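Truton under-shelf cable channel, reviewed after a month of owning it

Three stars, and one of those is for the colour.

I work from the dining end of the kitchen, where a charger, a lamp lead and something Zhiqiang swears is important have been breeding behind the toaster. The Truton channel promised to tidy all of it away. It's an open plastic trough that you fix under a shelf and lay your cables in, and it is sold by Sundaram in a choice of shades with names like paint. Mine is Drellismont, a sort of minty aqua that goes paler or greener depending on how much light the kitchen is getting.

Fitting took 30 minutes, 5 of which were spent reading a leaflet written for a different product. The sticky strips are good. The channel holds up to 2 thick leads, or one thick lead and your optimism. Anything with a chunky plug has to go in from the end, so think about the order before you start. I didn't, and did the whole job twice.

My main grumble is the finish. There are fine lines along the outside wall that you can feel with a fingernail, and I had expected something smoother at the price. Under a shelf it hardly matters. Morenike Anozie, who shares the kitchen and has firm views on edges, would like it noted that it matters to her.

The little hooked tab on the end, on the other hand, is excellent. Loop the slack over it and the lead stays put, even when somebody yanks the lamp.

Pale pieces and the channel, all on the veined grey top:
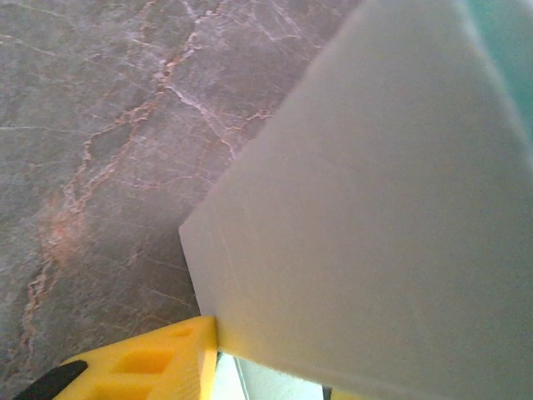
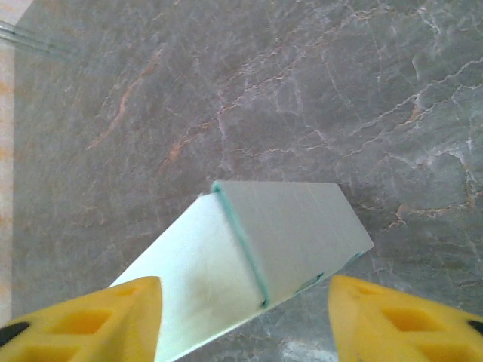
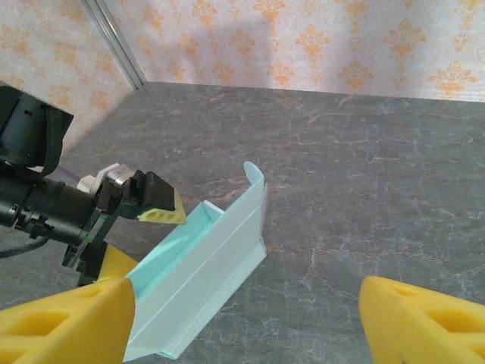
I did look at the Vanora version, which has a lid. The lid sounds sensible until you remember that you'll be taking it off every time a charger dies – and mine die often. There are 468 reviews of it on the shop's page and a good many are about lost lids.

Would I buy the Truton again? For under a shelf, yes, in April when they knock the price down. For anywhere at eye level I'd want a neater finish, and a leaflet that had met the product.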